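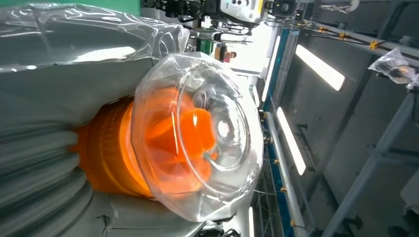

Sleeve and bag on together. Silvery sleeve on the arm, clear bag over the orange gripper.

February 2019, covers notebook, Curnley bench

OK so I spent most of today wrestling with plastic and I want to get it down before I go home and forget which bag was which.

Starting with the sleeve, as that's the part I'm happier with. It's the Lornine one, 32 inches flat, and it goes on a lot easier if you bunch it up first like you're putting on tights (Aishwarya's suggestion, and she was right, I'd been trying to drag the whole length over in one go and getting it stuck halfway every time). Bunch it, feed it over, then let it out a handful at a time. I still end up with extra along the top, you can see it puffing up into loose folds there, and it's all wrinkles across the middle. I don't mind the wrinkles much. The folds I do mind. They catch the overhead light like crazy and I keep thinking there's a tear when it's only glare. Looked at the same "tear" three separate times this afternoon!

Tried a strip of the Tamayo tape to take in the slack. It holds fine on the sleeve, almost too well. Coming off it pulled the silvery face up with it and left a dull patch as long as my thumb, so that's one sleeve down to practice piece. Next time I'll fold the extra under itself and use one of the soft ties. Don't use the Tamayo on anything we want to keep.

The ribbed section I'm leaving alone. It sits nicely, the ridges stack up the way they should, and every time I fiddle with it I make it worse. Only thing to write down is that dust likes to settle in between the ridges, so wipe across and then along. A paper towel sheds. The blue cloths in the drawer don't.

Now the bag. I went through two kinds. The first was off the Vodcombe roll (1000 to a roll, we are never going to run out) and it's so thin it sticks to itself. I spent more time getting it open than getting it on. Static, I think? It was clinging to my sleeve, the bench, the scissors, everything. I breathed into it in the end, which works and is disgusting, please don't do that. Rub the open end between two damp fingers like at the grocery store.

The second kind is the heavier clear stock and I like it so much better. It stands out from the gripper in a big dome and keeps its shape, with space all the way around. You do get rings in it, ripples going around and around, plus creases in a few places where it's pulled tight. And the rim came out pleated, kind of an octagon if you squint. I gathered it by hand in even tucks, going opposite side to opposite side (same as closing up a pie, if you've ever done one of those folded ones). Going straight around in a circle piles all the slack up at the finish and you get one giant ugly tuck. Did that on the first go. Threw it out.

What bugs me is how soft everything looks from outside. The ribbing on the body of the gripper is easy enough to make out, but the finger ends go blurry through the plastic and there's a bright white spot of reflection sitting close by them. You can't check the tips by eye with the bag on. So: check tips first, then bag. I've put that at the top of the card in marker.

Also the orange tints the edges of the plastic. I thought it was residue and went at the inside of a clean bag with alcohol before I figured it out. No harm done, but if anybody else sees orange at the edges, hold the bag up by itself against the white cupboard door first and save yourself ten minutes.

Order that worked best for me, start to finish:

wipe down, let it dry
check the tips
sleeve on, bunched, let out slowly
fold the slack under, soft tie
bag on, leave room in front
tuck the rim opposite to opposite
look over the lot with the desk lamp held low

The desk lamp thing is new. With just the ceiling lights every crease shines and they all look like damage. Get the lamp down low and off to one side and the real nicks show up as little dark lines. I found a pinhole in one of the January bags that way, right by the fold, and that one had already been looked over by me and passed. Oops. I'm going to go back through the rest of that box.

Aishwarya wants to try trimming the sleeve shorter before it goes on. I'm nervous about that one, it's easy to cut and you can't put it back, but we do have the practice piece now so she can have a go at that with the good scissors. She also asked about reusing the heavier bags. My feeling is yes if they come off without stretching at the rim, but the creases stay in, and after a second use I'd expect them to go cloudy along the folds. Haven't tested it.

To get: more soft ties, another pack of blue cloths, a lamp with a longer neck. Ask Lornine whether they do the same sleeve in a narrower width, and what it costs if we only want a short length to try.

Scraps are in the tub under the bench. Don't toss the one with the dull patch.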